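Pavberg trade fair, one day, sore feet

3/5/24

Writing this up on the train before I forget it all. Went to the building and electrical fair at Pavberg, mostly for the outdoor wiring stuff, because the barn job starts when the ground dries out and I still don't have a plan for the far end. Notes are in the order I walked it, more or less.

Getting there. Train to Pavberg central, then the shuttle, which leaves from the back of the station and not the front, whatever the website says. Missed the first one. Second one was packed and very warm. If you have decent shoes just walk – it's along the canal the whole way and you come in at the quiet entrance, where there was no line at all. I came in at the main gate and stood there in drizzle with everyone else.

Ticket was bought back in February at the early price. They scan your phone, then print a paper badge, then someone else scans the paper badge. My badge said Altari on it, which is the lanyard sponsor and not my name. My name was on the back. Spent the morning being greeted as Mr. Altari by people at booths.

Coat check is free. Use it. The halls are heated like a greenhouse.

Hall 2 first, because it was closest. Heating, mostly. Heat pumps, more heat pumps, a whole wall of radiators in colors I would not put in a house. Did not stay long. One useful thing, a pipe insulation stand where they let you cut the stuff yourself with thier knives and try fitting it round a bend. Harder than it looks. I made a mess of mine and the man was kind about it. Took a leaflet, lost the leaflet.

Then across the covered walkway to hall 11, which is where I should have gone first. All the small firms are in there. Cheaper booths, no carpet, better conversations. People who make the thing are standing next to the thing. I had a long talk about cable glands with a woman from Dratley who had driven over with the whole display in the back of a station wagon. She asked what cable I was running and then told me the glands I've been buying are a size too big for it. That explains the garage. I will be redoing the garage.

Dratley do a small range, nothing fancy, and they sell direct in low quantities, which the big names won't. Minimum order is one bag. Wrote that down twice.
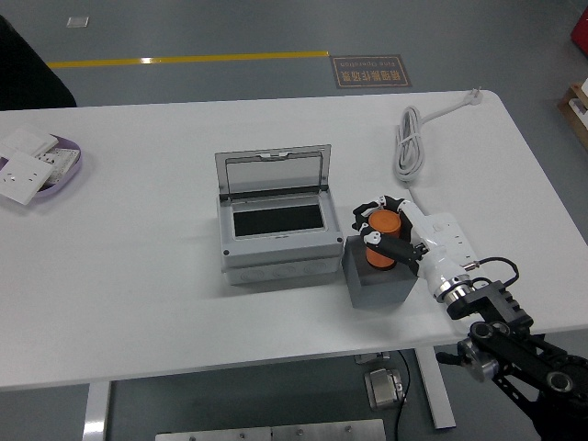

Outdoor boxes were the main reason for going, so I took my time over them. I have three jobs coming up that need one: the pump, the yard light, and whatever we end up doing for the gate. What I always forget in the shop is how differently they open. Plenty of the cheap ones are a plain lid with four screws and you are out there in the wind holding the lid in your teeth. I much prefer the style with a light gray body and a see-through lid on a hinge, with a latch tab on it, so the lid stays with the box and you can look in without opening up. Round knockouts along the front face too, in a row, so you can choose where the cable comes in. For the pump I'd want entries on the underside only, so ask before you buy, it varies a lot. Also ask about the lid in sunlight. Clear plastic on my neighbor's shed went yellow and then went brittle, and he had to tape it.

Other things to ask at a box stand, from my list: are the hinge parts sold separately, what is the gasket made of and can you get a new one, does it come with the mounting feet or are those extra (always extra). And bring a bit of your own cable in your pocket. I did this and felt silly and it was the most useful thing I had on me all day.

Lunch. Don't eat in the halls. Sausage in a roll was the price of a proper dinner and the roll was yesterday's. Out of the side door by the loading area there's a bakery across the road, full of exhibitors, which tells you enough. Had soup and a cheese pastry and sat down for the first time since the train. Shared a table with Thibault Delaunay, who restores old mill buildings and was there hunting for switches that look old but are legal. He'd found one supplier and was guarding the name. I got it out of him over coffee. It's Tichý. Small catalog, porcelain switches and the round junction boxes to match, all surface mount, lovely heavy click when you turn them. Not cheap. I went to see them straight afterward.

Tichý booth was tiny and right at the back next to the restrooms, poor things. But busy. They had the switches mounted on old planks so you could try them. The dimmer version is coming but not ready, and they wouldn't be pushed on a date. I asked for a sample of the plain two-way and was told to fill in a form. Filled in the form. We'll see. Their twisted cloth cable is good, stiffer than I expected, and comes in a brown that would look right against the beams in the barn.

Afternoon talks. There is a little stage at the end of hall 11 with folding chairs. I caught the end of one on burying cable in clay soil, and all of one on lightning protection for outbuildings. The clay one was the better talk. Main point, clay moves, leave slack, more slack than you think, and sand under and over the cable before the warning tape goes on. He showed photos of trenches done badly. Lots of groaning from the chairs. The lightning one was a sales pitch with a diagram in it. Left my pen there.

Sound is bad at the stage, sit near the front or on the left. On the right you get the coffee grinder from the bar.

Last hour I did hall 2 again by accident, following the wrong signs. The signs hang from the ceiling and swing round, so the arrow points at whatever it feels like. Use the map on the back of the badge, it's small but it's correct. On the way through I found a stand doing outdoor light fittings that I had walked right past in the morning. Flat, plain, black, wide beam, none of that carriage lamp business. Booth number was 111, writing it here because I have no bag left with the card in it. Need to look up the firm when I get home.

What I spent: ticket, train, the pastry, and one bag of glands in the right size from Dratley, cash, out of the display. She knocked a bit off because she didn't want to carry them home.

What I'd do differently. Walk from the station. Start at the far hall and work back. Eat early, the bakery runs out of soup. Take a tote bag of my own, the free ones have handles that cut into your fingers as soon as there's a catalog in them – and there is always a catalog. Wear a watch, phone was dead by mid afternoon and the charging lockers want an app, which you need a phone for.

Is one day enough? For me yes. If you're in heating you'd want longer. Lot of people seemed to be doing both days and staying in town, and the hotels had put their prices up to match, so book well ahead or stay one stop down the line.

Still to do: measure the wall by the pump before I order anyhting. Find out about the gasket. Email Tichý if the sample hasn't shown up in a couple of weeks. Redo the garage glands. Ask next door if he still has the trench digger.

My stop is next, more when I've sorted the receipts.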